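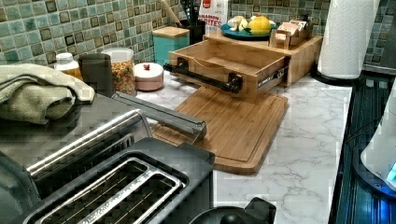
Counter, organizer drawer open, cooktop to the right. Kitchens like this are what we reset.

Robots and the kitchen crew: your questions

Last updated 21/06/2019

I run the kitchen crew at Brenine, and I've been getting the same questions in the van, in the stairwell and by text at eleven at night, so I'm putting the answers in one place. If you're new: we clean and restock the kitchens in furnished apartments between guests. I started on the crew myself and I still take shifts when we're short.

What did we get?

Two things. The first is Widora, the software that builds the daily route and the restock list. The second is the set of delivery carts at the Sestitz building, which everybody calls the Yoshidas after the name on the side panel. We have four. They ride the service elevator by themselves and bring towels, dish soap, coffee and whatever else is on the list up to the apartment door. Then they wait in the hallway until you unload them and press the green button.

Please press the green button! A cart that doesn't get its button sits there for twenty minutes and then calls me.

Will a robot do the kitchens?

Not on any plan I've seen, and I've asked twice. We had a sales visit in the spring with a two-armed machine that could put mugs in a cabinet. It was pretty good with mugs. But our counters are full of stuff, and the stuff is different every time – a toaster shoved up against a press, a drawer somebody left open, a lemon on a plate, a full jar of something colorful that may or may not belong to the last guest. You look at that and know what to do in a couple of seconds. The machine needed each mug in its own spot with space around it.

I can't promise you what happens in five years. If it changes I'll tell you when I know, even if I'm not supposed to yet.

Is anyone losing hours?

There are 13 of us on the crew and there'll be 13 of us at the end of the year. That's in writing from the office and you can ask me for a copy. What did change is the runner job. We used to have one person per shift hauling supplies up and down, and the carts do that now. Both of our runners moved to kitchens, at the kitchen rate, and one of them told me her knees are a lot happier. The other one misses being out and about, and I get that. He does the van loading two mornings a week now so he isn't stuck inside.

How does the restock list work now?

Widora guesses what each apartment needs from the length of the stay and the number of guests. You check it against what's there. If it says paper towels and there's a nearly full roll on the holder, tap "skip." If it missed something, tap "add." It does learn from this, slowly. We have 2,395 items in the catalog, and when we started it had no idea that some of them were the same sponge under two names.

What if the list is wrong and I don't have time to fix it?

Do the kitchen right and leave the list. I'd much rather clean up the data later than have you hunting through menus while the next guest is in the lobby.

Does it time me?

It records when you open and close an apartment, same as the paper sheet did. It doesn't track you around the room. I do see a weekly average for the whole crew, and I can see your own times if I go looking. I look when somebody tells me the route was impossible, mostly so I can yell at the route. June was our first full month on the new system, and yes, the routes in the first week were terrible. It had people crossing the parking lot six times a day.

Do I have to follow the order it gives me?

Nope. It's a suggestion. If you like to start at the top floor and work down, go ahead, just make sure early check-ins are done by two. You can drag the apartments around on the screen.

Why do we still wipe everything by hand if we're so modern?

Because you pull out the toaster, you get the crumbs behind it, you dry the cutting board so it doesn't warp, and you put it all back so it looks like somebody cares. We've done some 890 kitchens since the carts came in and every one of those was done with a cloth and a spray bottle.

What do I do with open food?

Same rule as ever. Fresh food and anything opened goes, sealed dry goods can stay if the date is good. Widora has no say in this. It once put "cereal, keep" on a list for a jar it had never seen.

The cart is stuck in the elevator. Now what?

Hold the door, press the gray button on the back and pull it out by the handle. It's heavier than it looks when it's loaded, so get a second person. Don't kick it – somebody did, and the bumper thinks it's hitting a wall ever since.

Is there training, and is it paid?

Yes and yes. It's one hour on the tablet and one hour with the carts, on the clock. If you'd like to learn to fix the carts properly, there's a longer course and a small raise that goes with it. Two spots are still open, so text me.

Can I name the carts?

They have names already. See the list on the supply room door.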